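Home | Shows | Release Calendar | Recaps | About | Contact

About Pandbridge

Pandbridge is a website about television, written by people who plan their evenings around it. We cover scripted drama first and foremost -- when it's coming back, who's in it, what happened last week and whether you need to rewatch anything before the new season starts. If you've ever typed the name of a show and the words "is it canceled" into a search bar at one in the morning, you're our kind of reader and we're very glad you're here!

How we got going

The site began as a long email. Lorena Orellana was keeping a list of premiere dates for her sister, who worked nights and was forever missing the first episode of everything. The list went to a cousin, then to the cousin's coworkers, and before long strangers were writing in to ask when their own shows would be back. Lorena put the whole thing on a page so she could stop answering the same message over and over. She still answers the messages, by the way. She likes them too much to stop.

Morfudd Llewellyn was one of those strangers. She wrote in to say that a date on the list was wrong, and she was right, and she had three more. That was in March, and by the end of the month she was running the calendar. The show that really pulled us together was Lelia, the family saga set in a failing seaside hotel, which none of us could stop talking about. Our recaps of the first season were much too long (one of them ran longer than the script, we're fairly sure) and people read every word. We learned a lot about what we wanted the site to be from those recaps and from the comments underneath them.

What you'll find here

The Release Calendar is still the heart of the place. It holds 300 shows at the moment, from the big network dramas down to little imports that get one late slot and no advertising at all. Every entry says whether the date is confirmed, expected or just a rumor, and we try hard to keep those apart. A rumor stays marked as a rumor until the channel or the people making the show say otherwise, even when we'd love it to be true.

Recaps go up the morning after an episode airs. We assume you've seen it, so there are spoilers from the first line, but never spoilers for anything later. Our writers aren't allowed to look at advance episodes of the shows they recap. That way, when Anum Zaidi guesses in week two that the brother did it, she's guessing along with you -- and she has been gloriously wrong more than once.

Season Guides are for catching up. Each one can be read in 20 minutes or less and will get you from the pilot to the latest finale with the family trees, the feuds and the who-married-whom all in order. The guide to Rajput, with its four generations and two characters who share a name, took longer to write than anything else on the site and we're very proud of it.

Then there's Wuveck, our weekly newsletter. People ask about the name all the time. It was the planet in a science fiction series that Ehsan Lashari loved as a kid and that lasted 8 episodes. The newsletter is a letter from one of us about whatever we've been watching, plus the coming week's dates. Old shows turn up in it a lot. So do complaints about theme songs being cut short. 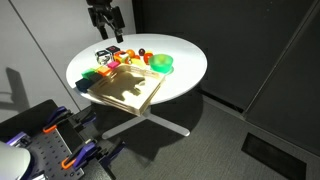
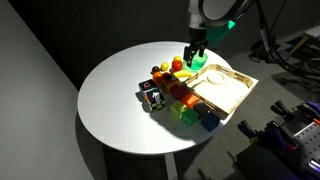 Round white table, colorful bits and pieces, both times.

Who we are

Lorena Orellana is the editor. She reads everything before it goes up and has a real weakness for courtroom dramas, the slower the better.

Morfudd Llewellyn looks after the Release Calendar. If a premiere moves by a day, she knows it before breakfast. She'll watch anything with a lighthouse in it.

Anum Zaidi writes most of the drama recaps and edits the rest. She came to us from a local paper, where she covered school boards and once sneaked a line from a medical drama into a story on bus routes.

Razia Jafri writes the Season Guides and draws the family trees by hand before they're turned into something the rest of us can read. She's also the person to ask about anything with subtitles.

Ehsan Lashari keeps the site running and puts together Wuveck. He does our interviews with editors, composers and costume people too, and those are some of our favorite things on the whole site. Hearing how a two-minute dinner scene gets put together can change the way you watch the rest of the season.

How we work

We pay for our own subscriptions. When a channel sends us something, a preview or an invitation to a set, we say so at the top of the piece. Nobody gets to read a review before it's published, and we don't take money to add a show to the calendar or move it up the page. The site is paid for by the ads you see in the sidebar and by readers who chip in for the newsletter.

We get things wrong now and then. When we do, the fix goes in the article with a note saying what changed, and calendar fixes are listed at the foot of the calendar page. If you spot something, please write! Tell us the show, the season and where you saw the right date, and Morfudd will check it, usually the same day.

Talk to us

We read all our mail. Corrections and calendar tips should go to Morfudd, questions about a guide to Razia, and everything else to Lorena, using the form on the Contact page. If you want to write for us, send Anum a recap of any episode of any drama that aired in the past year. It doesn't have to be long and it doesn't have to be polished. We'd like to hear what you noticed, what made you laugh and what you'd argue with a friend about the next day.

Comments are open on every recap for 7 days and on the guides all the time. Be kind to each other in there, use a spoiler warning if you've read the book, and come and defend your favorite character as loudly as you like.

Page updated Wed 30 August

Filed under: About Us, TV News, Site Info

Get Wuveck in your inbox every week. Enter your email address to sign up. You can unsubscribe at any time.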